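A visit to the cloth cell at Stullex

In April I had the chance to visit the workshop of Stullex, in the building behind the old Zasodport freight hall. I maintain packing machines for my living, so I was more curious about the screws and cables than about the software. Our guide was Merike Priedītis, who keeps the cloth cell running. She had the keys, the grease and the notebook, and she answered every question, also the stupid ones from me.

The visit began at 8 in the morning, before the cell starts its work for the day. This was a good idea from them. Usually on such visits you come when everything is already moving behind a fence, and you learn only that it moves. We could see the start-up from the first switch.

The cell is not large. There is one arm, one gripper with a small camera at the wrist, a flat work surface and a control cabinet made by Petrauskas, a local firm. The arm stands on a steel plate, and the plate is bolted to the floor with anchors. Ms. Priedītis told us that for the first months it stood on a frame with wheels, and the brakes of the wheels were never strong enough. Each fast movement pushed the frame a little, and by the afternoon all the taught positions were wrong. They lost many days looking for a fault in the calibration. I have made the same mistake with a labeling machine, so I felt better.

The morning check is written on one sheet of paper, in a plastic sleeve, hanging on the cabinet door. First she looks at the cable along the arm, with a hand lamp, and bends it gently at the place where it leaves the last joint. This is where it breaks. Then she wipes the camera glass with a dry cloth for spectacles. Then come the jaws. She opens and closes them by the hand panel and listens. If there is a scratching sound, there is lint in the guide, and she takes it out with tweezers and a soft brush. Compressed air is forbidden, it blows the lint deeper inside. I wrote this down, because at my work we do exactly this with air, every day.

Lint is the big enemy in this cell. With metal parts or boxes a gripper can work for weeks before somebody needs to look at it. With cloth, the threads go everywhere. After 500 grips the jaws are taken off and cleaned on the bench, and the counter on the panel turns yellow to remind her. The removal needs 2 screws and one plug. She did it in front of us and let me hold a jaw in my hand. It was lighter than I had expected.

When the jaws are back on, the closed position must be set again. For this she puts a strip of thin paper between them and closes slowly, until the paper can still be pulled out but with some resistance. It is an old method, the same as for setting a valve in a motor. The number on the panel is then written in the notebook. She showed us the pages from the winter, where the number was going slowly up, and from this she understood that the screw in the guide was wearing. The new screw came from Gastgate and had to be ordered twice, the first one had the wrong thread.

After the check the arm was allowed to work. The task is to take hold of a soft piece of cloth that lies in any shape on another cloth, and to lift it. I asked why they don't use a plain white table, it would be easier for the camera. She said that a plain table is where they began, and that it taught them very little. A customer will not have a plain table. The covers are changed often, and the ones with large colored patterns give the most trouble, together with anything striped on top of them.

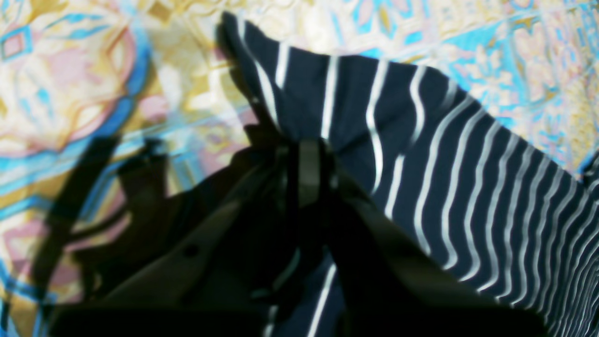
The difficulty for maintenance is that a bad grip can have many causes. The camera glass can be dirty, the jaws can be set too wide, the lamp above can be old, or the program simply chose a bad place. Ms. Priedītis has her own order for searching. She starts always with the thing which is cheapest to check, so the glass, and the program comes last. The programmers, she said, do it in the opposite order, and she was smiling a little when she told us.

I asked also about blur in the camera pictures when the arm is moving. They have tried a shorter exposure, but then more light is needed, and more light makes hard shadows of the gripper on the cloth. For the moment they keep the lamp as it is. A second lamp from the side is planned, and the bracket for it was already lying on the bench, with the holes not drilled yet.

Before leaving we saw the shelf with spare parts. It has more than 41 small boxes, each with a handwritten label, and one spare arm cable hanging on a hook in a wide loop, so that it doesn't get a kink. Coffee was served in the corridor. The next open morning will be on a Saturday, and people who want to come should write to the workshop beforehand and wear closed shoes.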